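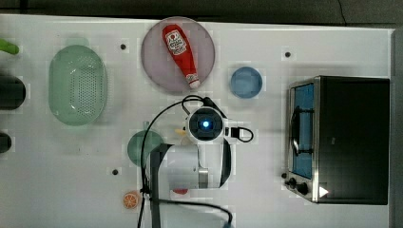
Fig. 6. Pale green oval colander on a white tabletop.

Section 6: Rinsing and Cooking Dried Beans in Your Kondix Cooker

I've been making beans in my Kondix for years now, and this is the section of the guide I most wanted to write (beans are what I bought the thing for!). Read it through once before you plug anything in. If you skipped Section 2 and haven't fitted the sealing ring yet, go back and do that first.

Before you start
You'll need dried beans, water, salt, a colander and a big bowl. Any colander will do as long as the holes are smaller than your beans. I once used a pasta one for lentils and said goodbye to half my dinner.

1. Weigh out 200 grams of beans. The small Lindholm pot takes this comfortably with room for foam.

2. Tip them into the colander and pick through them with your fingers. Toss any stones or shriveled ones.

3. Rinse under the cold tap, shaking as you go, until the water runs clear.

4. Move the beans to the bowl and cover with 800 milliliters of cold water. Leave them overnight on the counter, or in the fridge if your kitchen is warm.

Note: Black beans turn the soaking water a pretty alarming purple. They're fine.

5. Next day, drain and rinse again. Throw the soaking water out - I pour mine down the sink with the tap running. 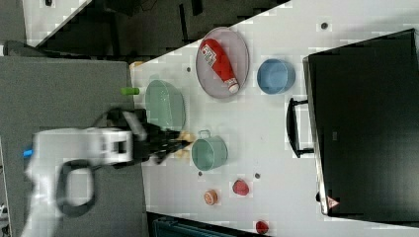 6. Put the drained beans in the pot with fresh water, enough to come up two fingers above them. Add a bay leaf if you like. Stay below the MAX line!

7. Close the lid, turn the valve to SEAL and press BEANS. The display shows a little moving bar while it heats up, and the timer only begins once the bar stops. People write to me at Tutham all the time thinking theirs is broken at this point. Give it a few more minutes.

8. When it beeps, let the pressure drop by itself until the lid pin sinks. Then open it, tilting the lid away from you.

CAUTION: Never force the lid. If the pin is still up, there is still pressure inside.

CAUTION: The large model draws nearly 2000 watts, so plug it straight into the wall and keep it off extension cords.

Note on kidney beans: don't use the SLOW setting for these, even after soaking. Raw kidney beans can make you really sick, and SLOW doesn't get hot enough.

If they come out hard
Put the lid back on and run BEANS again with the timer set to six minutes. Old beans are stubborn, and so are beans cooked in very hard water. If you have the Jarnov steam basket, take it out for this part, then salt to taste once they're soft. Cleaning the valve is in Section 7.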